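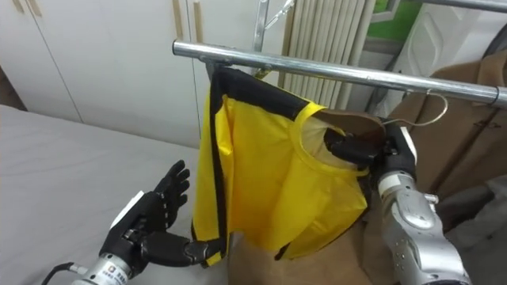
Can a robot put clothes on hangers and take them off again yet?

Embla Sjögren
Asked in Household & Repair, November

Dear all, I would like to ask for an opinion from persons who know more about robots than I do. My mother lives alone and her shoulders are not good any more. Vacuuming is solved, she has a small round machine for this and she is content with it. The clothes are the difficult part. Reaching up to a rail, getting a neckline around a hanger, turning a sleeve the right way. She asks me every time I visit if there will be a machine for this before she is too old to use it.

I have read that two-handed robots are now being tried on such work, with a normal bed and a normal clothes rack and not only in a factory.

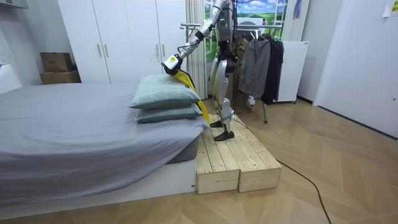

Yellow cloth in the gripper, beside the pillows at the end of the bed.

My questions are these. Is hanging up clothes really so much harder than vacuuming? And should we wait for such a machine, or should I buy her a lower rail and stop thinking about it?

Thank you in advance for your patience with my English.

Bastian Ruppert
Accepted reply

Yes, it is much harder. A floor stays where it is. A vest does not. When you pull it at the hem, the collar moves also, and the shape you looked at one second ago is gone. The machine must look again and decide again, and it must do this with two hands which do not pull against each other. In the shop where I work we have an arm from Eklund that lifts metal parts the whole day without complaint, but each part is stiff and lies in the same place. We tried it once with the cleaning rags, out of curiosity, and after the first afternoon we gave up.

Also please consider the room. For a walking machine the space between a bed and a rack is narrow, and there is the question of height and of where it can put the feet. 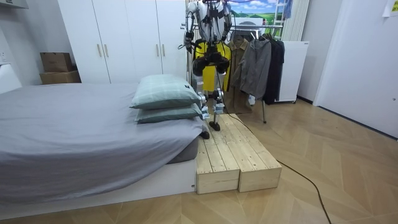

Then comes the matter of safety, which for your mother I would put first. A machine that is tall enough to reach the rail is also heavy enough to hurt somebody if it falls. I would not leave one alone with an older person today, even if it could do the hanging well.

So my advice is to buy the lower rail. Choose hangers with wide shoulders and a hook that turns, and let her do the hanging while the hanger is flat on the bed. It is easier for the shoulders to lay the garment down, push the hanger in through the neck opening and lift both together at the end. It is slow – but she can sit while she does it.
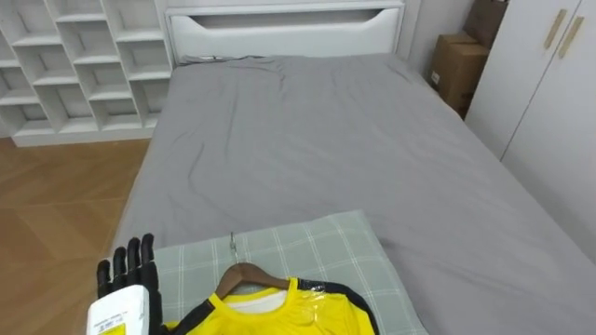

Kjell Sjögren
I agree about the bed, but with shirts that have buttons please close the top one before lifting, otherwise everything slides off on the way to the rail. For the waiting question I am more optimistic than Bastian. I think we will have it at home long before 2037. Maybe not for thin and slippery fabric, but towels and thick sweaters, why not.

Borghild Løken
just get a pull-down rail, my aunt has one, 2 screws each side and it works. no robot needed

Embla Sjögren
Thank you to all. I will measure her wardrobe and ask in the shop for the pull-down type. Borghild, do you remember if the handle is in the middle or on the side? Her left arm is the weaker one.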